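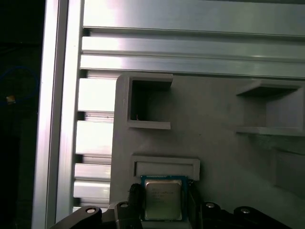 Aluminium extrusion for a workshop frame, worth it?

bellwood_shed
Posted 09/10/2023
I've been putting off a new bench frame since January and I'm torn between slotted aluminium extrusion and plain old timber. I'd want to bolt printed panels and little boxes on the front for bits and bobs. Fanance quoted me £176 cut to length, brackets extra. Is that daft money?

gritbin
Not daft, but get another price. I had mine from Thakur and the cuts were lovely and square. Brackets are where they sting you, mind!

kisville_kev
Timber every time. You could knock that up for a quarter of the price and screw into it wherever you fancy. All those grooves do is fill up with swarf and dust.

gritbin
You can get cover strip for the grooves, Kev. And I've moved my shelves up and down loads (try that with a screwed joint and see how many holes you end up with).

kisville_kev
I've got 2 benches older than your printer. Holes and all.

mothandrust
I'd go extrusion for the uprights and top rail. My only moan is printed boxes, mine sagged at the bottom ledge until I made the walls thicker. Took roughly 11 hours to reprint the big one.

bellwood_shed
Thicker walls, noted, ta. What did you use to fix them on?

mothandrust
Drop-in T-nuts. Buy more than you need, they roll under everything.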